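3.2 Reuse of paper carriers in the home

Households in Gremberg and Plultberg were asked to keep every paper grocery bag received during January and to record its later use. Of 100 bags logged, 40 were used again as bin liners or for sorting recyclables.
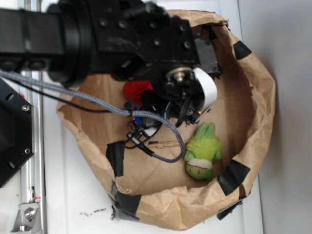

Folded storage was the most common practice in Gremberg, where kitchens are small. In Plultberg, bags were more often left standing open near the back door until the Tuesday collection.

Tearing at the rim was the main reason given for discarding a bag. Some respondents rolled the top down or added tape - a repair also noted in the earlier Kurup survey (Figure 3).
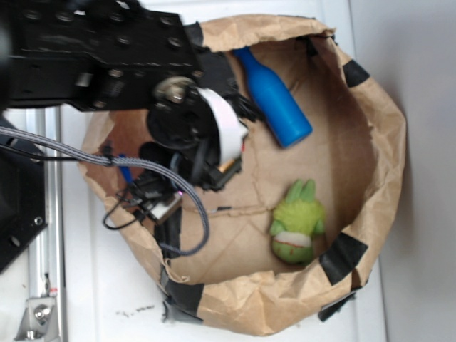 Greltora Household Materials Group

Figure 3. Brown paper bag with rolled rim and black tape, holding a blue plastic bottle.

Taped bags stayed in use for a median of 2 further weeks. The difference between the towns was small, and we did not test it for significance. Bags that had carried frozen goods were excluded from this count.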